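Notebook – bimanual sorting collection, Polholm bench
27th November

Carrying on from the previous entry. Dataset stood at 3914 accepted episodes at power-up. Target for this block is 30 accepted episodes of the basket/tray layout with mixed props, all teleoperated, no scripted motion.

Setup. New sheet of kraft paper on the table, taped from underneath so the tape does not show up in the wrist views. Old sheet had creases from the July block and the depth channel was picking them up as ridges. Basket and tray positions are drawn fresh from the Hilunura layout generator before each batch, then held for the batch. Exposure and white balance locked on all views. Auto exposure was left on for part of the last block and those episodes carry a flag in the index; do not mix them into a training split without checking the flag.

Arm check: joint zero within tolerance on both sides. Right gripper closes a little slower than left. Same as before, logged, not corrected. Teleop latency measured before the first episode and again after the break, no drift worth writing down.

Instruction text for the block comes from the Gasomow prompt list. Each episode gets one instruction, fixed before the operator starts. Operator reads it aloud, presses the pedal, moves. The pedal marks start and end. Anything before the first pedal press is trimmed on export.

Notes on grasps. The packing tape roll is the awkward item. If it is flat on the paper the left gripper can straddle the wall, one finger in the hole and one outside. If it is tipped on its side the operators tend to go into the hole from above. Both are valid. I want both in the data, with the grasp type labeled, as the policy trained on the earlier set averaged the two and came down on the rim. Label values: WALL, HOLE, OTHER. Use OTHER for anything that slips and is re-gripped in a different way.

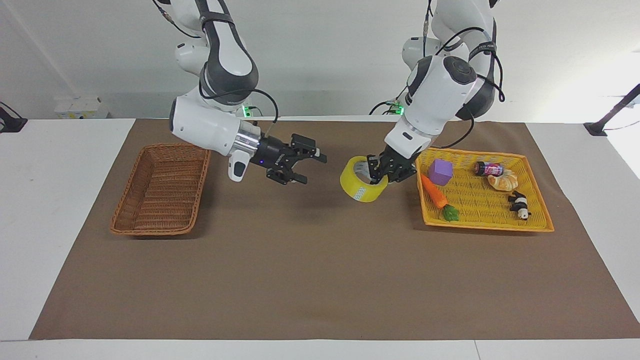 Left gripper in the tape roll, right gripper open and waiting. Label: HOLE.

The idle arm needs a rule. In the early episodes operators parked it wherever they liked, sometimes over the tray, and the shadow landed on the props. From this block on, the idle arm holds still in the air with the fingers open, on its own side, and does not move until the other arm has released or a handover starts. Small corrections are fine. Parking it fully retracted is not, since the handover then begins with a long reach that has nothing to do with the task and takes up a large share of the episode.

Second issue, translucent items. The yellow tape gives poor depth returns on the outer surface. The cardboard core is better. For now the segmentation masks come from color only, and yellow tape near a yellow tray is a bad case for that. Episode 2105 in the old index is the reference failure: the mask joined the two and the tracker followed the wrong one to the end of the run. I considered swapping the tray for one in another color. Decided against it. The case should stay in the set, with hand-corrected masks on the first and last frames and the tracker run in both directions between them.

Soft props (foam cube, toy food) give no trouble. The grip force limit can stay where it is. The panda figure is small enough that operators rotate the wrist more than they need to before closing. Not an error, but it lengthens the approach. Leave it alone for this block and look at the approach durations afterward.

Rejections. Reasons used so far: pedal pressed late, wrong object touched first, frame drop on a wrist view. Frame drops all on the right wrist, all after a fast elbow move. Suspect the cable loop pulling at the connector. Added slack and a second clip – will see whether the count changes. If it does not, swap the cable with the left side and see whether the fault follows.

Export. The Avcı converter still writes gripper width as a fraction of full opening, the recorder writes it in millimeters. Conversion is in the export script now, with a check that stops the run if any value exceeds 66 mm. Older exports were converted by hand in the notebook and should be regenerated from raw before anyone compares against them.

To do:
– regenerate July exports from raw
– add grasp label field to the review tool, required, no default
– write the idle arm rule into the operator sheet
– correct masks for the tape episodes, both ends
– repeat the latency check with the wrist views at full rate
– ask Gasomow list maintainers for two-arm phrasing; current prompts name one object and one target, and say nothing about which arm

Layout for the next batch is already drawn and saved with the block. Do not redraw it.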